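12 Jun 2021

Finished the memoir this morning, the one by the woman who grew up over her parents' bakery in Givville and ended up singing backup for half the bands I listened to in high school. 124 chapters, if you can call them chapters. Some are a page and a half. One is a list of every couch she slept on during her first tour.

I liked it more than I expected to. The first third is slow. She spends a long time on her grandmother's house and the layout of the rooms, and I kept putting it down and reading the mail instead. Then she leaves for Zakthorpe with a borrowed suitcase and it picks up. The audition where she sang the wrong song all the way through and got the job was worth the price of the book, which was two dollars at the library sale.

What bothered me is how fast she goes over the marriage. Nine years and it gets less space than the couches. I understand wanting to keep it private, but then she brings it up again near the end as if we all know what happened. I went back to see if I had skipped something. I had not.

I copied out one passage for my notebook, the part about November in the rented room when she had no work and walked to the river every day to practice where no one could complain. No big lesson at the end of it. She just says her feet were cold and that she got better at holding the low notes.
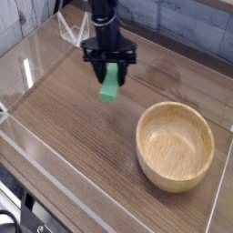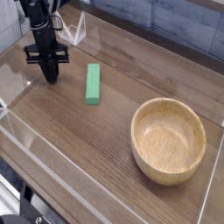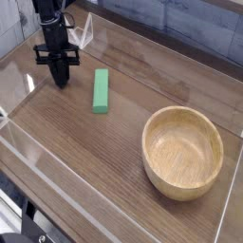
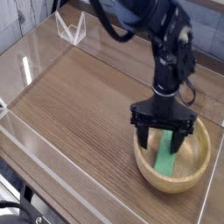 Black gripper over the wood-grain table, four views.

After lunch I started the next one, a history of the Wyss, the old movie house that closed when I was in grade school. It is a big heavy thing and the print is small. I got to page 121 before my eyes gave out. The author must have gone through every box of paper the place ever produced. I now know what they paid for carpet. He says the house ran 2,459 shows before the first renovation and I believe him, because he seems like the kind of person who would check.

I do wish there were more about the people. The organ player gets one paragraph and she sounds like the most interesting person in the building. She played through a power failure by flashlight and then quit the next week to raise goats. I would read a whole book on that. Maybe there is more later on. I looked in the index and she has only one other entry, a footnote.

Two books left in the pile after this one. One is the Wenum essays, which I have started twice. The first essay is about learning to drive and it is good, and both times I stopped in the second, about wallpaper. I think I will skip it and go on to the third. I used to feel bad about skipping.

Made soup for supper and had it with the end of the rye. Rain on and off since four. The gutter on the back side is dripping again where I patched it, so the patch will have to come off and be done over. Need to buy more sealant and return the memoir to the shelf in the hall, if I can find room for it. The top row is already two deep.

Will try for another fifty pages tomorrow, in the good chair, before the light goes.

Contact | Copyright 2021, all entries | Back to top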